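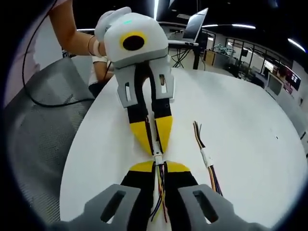

Xiaoyan Hao

Figure 3. A bundle of thin wires in yellow, purple, red, orange and black.

4. Color words at the repair bench

4.1 Participants and material

The interviews in this section were made with 32 repair workers in the old market quarter of Etport. All of them use at least two languages at work, and most use three. The shops are small, and the work changes with the season: fans and pumps before the hot months, radios and lamps in the rest of the year. Interviews began in April and were held in the shops, mostly after the midday meal, when few customers come. Each one was planned for 60 minutes. In practice the owner was often called to the front of the shop, and the talk continued while he or she was serving someone.

Jhosep Inga and I wrote down each color word together with the object it was used for and the language of the sentence in which it stood. Our notes fill almost 200 pages. Hongmei Tan read them again without seeing our first coding, and the cases where she did not agree with us were discussed until we had one reading. Four words stayed without agreement and are left out of what follows.

4.2 Basic and borrowed words

After spelling variants were put together, the material contains 86 different color words. Many of them are compounds, for example "tea brown" or "old-rice yellow," and a good number were used by a single speaker only. The words for black, red and yellow are the most stable. Speakers gave them quickly, usually in the home language, and kept them when they changed to the trade language in the next sentence. With a bundle like the one in Figure 3, then, three of the five colors would bring little difficulty between a master and a new apprentice.

Orange and purple are less simple. Older speakers tend to put orange under the word for red and add a modifier only when both colors lie on the same bench. Younger speakers use the borrowed word, and some of them did not know that their home language has another possibility. For purple we found five expressions in daily use. One comes from the name of a vegetable, two are loans, and the other two are shared with dark blue. A worker who uses the shared word must say more when a dark blue wire is also present, and this is done mostly with "the sweet one" for purple, an expression for which we have no good explanation.

4.3 Correction between speakers

Misunderstandings were repaired in a regular way. The listener repeats the color word with rising tone, and the speaker then gives a comparison with a known thing – a fruit, a school uniform, the door of a neighboring shop. A second color word in another language is offered less often than we expected. Chaimongkol, in her earlier work on cloth sellers in Drirno, observed the opposite order: there the translation comes first and the comparison is the last choice. We think that the difference lies in the customers. Cloth sellers speak with strangers the whole day, while repair workers speak mainly with people who know the same doors and the same uniforms.

Comparisons of this kind can live longer than the thing itself. Several workers said "Cekent green" for a pale green, after the front of a pharmacy which was painted over before the youngest of them started to work. They had learned the word as a normal color word and were surprised when their master told them where it comes from.

4.4 Limits of the material

The interviews cover one quarter of one town, and women are only a small part of the group. Daylight in the shops is weak, which may have pushed some speakers to choose the darker of two possible words. We did not test color vision. Brian Shirima has suggested to repeat part of the naming task outdoors, with the same speakers and the same objects, and we intend to do this before the material from Dong is added to the comparison in Section 5.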